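Betreff: Re: [Eishockey-Statistik] Schusszählung und Torwartquoten nach dem 24. Spieltag

Hallo zusammen,

Antworten im Text, zuerst der Teil, auf den ich mich beziehe.

> Beim Abgleich der Spielberichte mit meiner eigenen
> Auswertung komme ich für die Hauptrunde der Kirel-Liga
> auf 2,422 gegnerische Schüsse pro Drittel in
> Unterzahl, Mittelwert über alle Mannschaften. Die
> Datei auf dem Listenserver liefert einen deutlich
> höheren Wert. Ich vermute, dass geblockte Schüsse
> in einem Teil der Hallen mitgezählt werden.
> Außerdem stimmt die Fangquote von Skelititz nicht:
> Tore ins leere Netz sind dem Torhüter angelastet.
> Kann das jemand nachvollziehen, bevor die Tabelle
> für die Playoffs eingefroren wird?

Zum ersten Punkt: ja, nachvollziehbar. Die Datei enthält zwei Zählweisen nebeneinander. Bis zum Ende der Vorrunde wurde in der Spalte SOG nur geführt, was auf das Tor ging, also Paraden und Treffer. Seit der Umstellung des Erfassungsformulars steht in derselben Spalte bei fünf Hallen die Summe aus Torschüssen und geblockten Schüssen. Die Spaltenüberschrift ist unverändert geblieben, deshalb fällt es beim Einlesen nicht auf.

Prüfen lässt sich das so: Schüsse minus Gegentore muss die Zahl der Paraden ergeben, sofern kein leeres Netz im Spiel war. In den Heimspielen von Saltbridge geht diese Rechnung seit der Umstellung in keinem einzigen Fall auf. Bei Eskola geht sie immer auf, dort wird offenbar weiter nach dem alten Bogen gearbeitet. Die Auswärtsspiele beider Mannschaften verteilen sich entsprechend der jeweiligen Halle.

Der Wert von 2,422 deckt sich mit meinem Ergebnis, wenn ich die betroffenen Hallen aus den Paraden zurückrechne. Ohne Rückrechnung liegt der Mittelwert zu hoch und die Streuung ebenfalls. Ich würde daher vorschlagen, die Spalte SOG für den zweiten Saisonteil zu verwerfen und durch Paraden plus Gegentore zu ersetzen. Treffer ins leere Netz zählen dabei als Torschuss der Mannschaft, gehen aber nicht in die Torwartstatistik ein.

Zum zweiten Punkt: Die Fangquote von Skelititz ist in der Datei falsch, allerdings aus zwei Gründen. Die Treffer ins leere Netz sind der eine. Der andere ist die Eiszeit. Wird der Torhüter bei angezeigter Strafe herausgenommen, läuft seine Zeit im Skript weiter, bis der nächste Wechsel im Bericht auftaucht. Das verändert die Quote nicht, wohl aber den Gegentorschnitt. Bei Mannschaften, die häufig und früh ziehen, summiert sich das über die Saison auf mehrere Minuten.
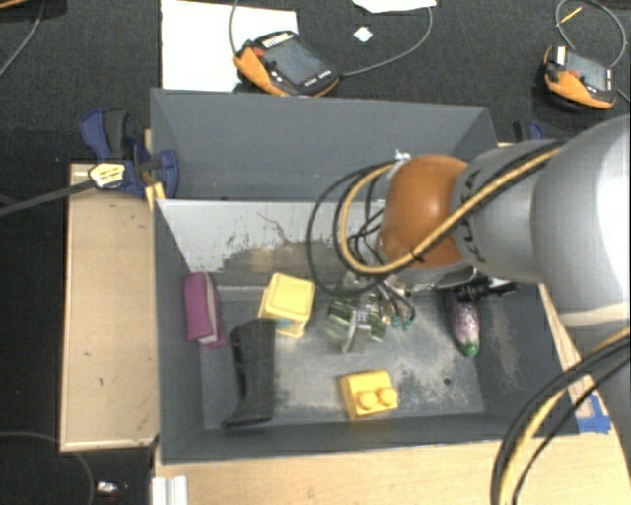 KUKA-Roboterarm mit Greifer über einer offenen dunkelgrauen Kiste

Zur Korrektur habe ich das Einleseskript in drei Punkten geändert:

1. Eiszeit des Torhüters endet mit dem Eintrag "TW raus" und beginnt erst wieder mit "TW rein". Fehlt der zweite Eintrag, wird das nächste Bully angesetzt.
2. Gegentore mit dem Vermerk EN werden der Mannschaft zugeordnet, das Torhüterfeld bleibt leer. Ein leeres Feld darf beim Summieren nicht als Null gelesen werden, sonst entsteht ein zusätzlicher Torhüter ohne Namen.
3. Schüsse in Über- und Unterzahl werden nach dem Zeitstempel der Strafe getrennt und nicht mehr nach dem Kürzel der Schreiber. Das Kürzel ist in 53 Berichten nachweislich falsch gesetzt, meist bei überlappenden Strafen oder wenn eine kleine Strafe durch ein Gegentor endet.

Der dritte Punkt hat die größte Wirkung. Bei vier gegen vier wurde bislang je nach Schreiber Gleichstand oder Unterzahl eingetragen. Ich behandle vier gegen vier und drei gegen drei nun durchgehend als Gleichstand, führe sie aber in einer eigenen Spalte. Wer Werte nur für fünf gegen fünf braucht, muss danach filtern.

Auf die Reihenfolge der Torhüter hat das Ganze weniger Einfluss, als die Diskussion im August erwarten ließ. Skelititz rückt zwei Plätze nach oben, Saltbridge verliert drei. Eskola bleibt, wo es war. Dass Saltbridge so deutlich fällt, liegt an den geblockten Schüssen: Sie wurden in der Quote wie gehaltene behandelt und haben den Nenner aufgebläht, ohne dass ein Gegentor dazukommen konnte. Der Eindruck einer starken Rückrunde im Tor ist damit zu einem guten Teil ein Artefakt der Zählung. Die Abwehr davor blockt tatsächlich viel, das gehört aber in eine andere Spalte.

Zur Stichprobe: Für die Rangliste gilt bei uns weiterhin die Grenze von 2.000 Zeilen im Ereignisprotokoll je Mannschaft. Nach der Bereinigung liegt Kirel II darunter und fällt heraus. Ich halte es für vertretbar, die Mannschaft mit Fußnote zu führen, möchte das aber nicht allein entscheiden. Gegen eine Aufnahme ohne Fußnote spricht, dass in Unterzahl dort kaum Ereignisse übrig bleiben und zwei Treffer mehr oder weniger den Rang um die halbe Tabelle verschieben.

Offen sind aus meiner Sicht noch:

- Penaltyschießen. Die Versuche stehen in der Datei mit Spielminute 65:00 und werden von manchen Auswertungen als Schüsse in der Verlängerung gelesen. Ich filtere sie derzeit heraus. Penaltys während der regulären Spielzeit bleiben drin.
- Abgebrochenes Spiel Eskola gegen Skelititz. Gewertet wurde am grünen Tisch, die Schüsse der ersten beiden Drittel sind aber real. Bisher fehlen sie vollständig. Ich würde sie in die Einzelstatistik aufnehmen und das gewertete Ergebnis nur in der Tabelle führen.
- Entfernung der Schüsse. Die Koordinaten sind in zwei Hallen spiegelverkehrt, vermutlich wurde der Seitenwechsel nach dem ersten Drittel nicht berücksichtigt. Für die Quoten ist das unerheblich, ein Modell für erwartete Tore sollte man auf dieser Grundlage aber nicht rechnen.

Das geänderte Skript und die bereinigte Datei liegen im üblichen Verzeichnis, Unterordner "korr2". Die alte Fassung habe ich nicht überschrieben. Wer eigene Auswertungen auf die Spalte SOG stützt, möge bitte beide Fassungen gegeneinander laufen lassen und Abweichungen mit Spielnummer und Drittel hier melden, keine Gesamtsummen. Mit Summen allein lässt sich der Fehler nicht lokalisieren.

Einfrieren würde ich die Tabelle erst, wenn über Kirel II und das abgebrochene Spiel Einigkeit besteht. Rückmeldungen dazu bitte an die Liste, bis morgen 18 Uhr.

Gruß
Listenpflege Statistik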